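Week 3 - Cold Opens and Why We Stay for the Rest

Welcome back, everyone, and thank you to those who stayed behind on Wednesday to help me argue with the projector. We didn't get through all of my notes, so I'm putting the rest here, along with a few things that came up in the discussion and that I'd hate to lose.

The cold open is the bit of an episode that plays before the titles. We spent most of our time on Skellosbridge, partly because it's such a good teaching show and partly (I admit it) because I love it. In the episode called "Tandico" you get nearly 3 minutes of a night clerk sorting mail before anything odd takes place. No music, hardly any talk! Somebody in the back row called it boring, and I'd like you to hang on to that reaction, as we'll come back to it when we get to pacing.

Compare that with "Kernbridge," where the missing engineer is already missing when we arrive and the first line is a phone call we only hear half of. Same writers, same season, and yet you lean in for a very different reason. In the first you're waiting for trouble to start, and in the second you're trying to catch up with it.

Liesbeth Claeys makes a lovely point in the reading (page 236, second paragraph) about the opens that have nothing to do with the main plot. She calls them porch scenes - you stand there a minute, take in the weather, and then go inside. I don't agree with every example she picks, but the term is handy and you're welcome to use it in your papers.
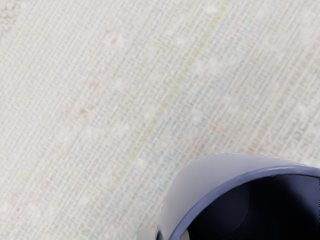
Does a cold open have to show us the monster?

Most of the ones we've watched keep it hidden, or give us only a sound or the look on someone's face, and save the full view for the last act.

For next time, please watch "Ansah" and write down the moment when you think the open ends. The titles come in late on that one, so trust your own ear. A page of notes is fine, handwritten is fine too, and bring it with you to class.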